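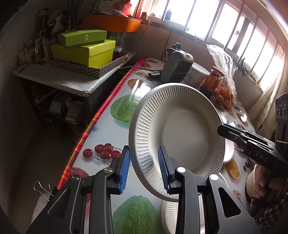 Can a robot set and clear a table at home yet?

Felista Mabula

I do the catering for a hall in Utthorpe and most of what we put out is paper plates. I've seen clips of two-armed machines handling dishes and I'd like to know whether any of it is usable outside a lab. I mean an ordinary table with a cloth on it, plates in a stack, bowls and jars wherever people left them. Budget is not the first concern. I want to know if it works.

Erick Langat

Parts of it can be done, slowly, on a table the machine has been trained for. Doing the whole job unattended in a room it hasn't seen is still unreliable.

Paper plates are harder than ceramic in one respect. The rim flexes, so a grip that is firm enough to hold the plate upright can also bend it. Too light and the plate rotates between the fingers. Ribbed rubber pads help. Parallel fingers are fine for a rim but poor at peeling one plate off a stack, as moulded pulp plates nest tightly and you tend to lift two. We ran 79 single-plate picks on a bench at Cukura in September and 73 were clean. From a nested stack the result was much worse and I stopped recording it.

Patterned cloths are the other problem. Printed fruit on glossy oilcloth can be taken for real fruit by a vision system trained mostly on plain tables, and glare upsets some depth cameras. Try a plain matte cloth first if you ever get a demo.

Clearing is easier than setting if everything goes in the bin. Placement hardly matters then. Loaded plates are another matter and I wouldn't attempt them.

Ó Súilleabháin

Don't bother. My brother-in-law looked at a Skodeck arm for his shop, and by the time it was fenced and bolted down it took up the space of 3 tables. A teenager can lay out 477 plates before the thing has finished calibrating. Ask again in ten years.

Erick Langat

A fenced arm is a different class of machine from what she's asking about, but the speed comparison is fair.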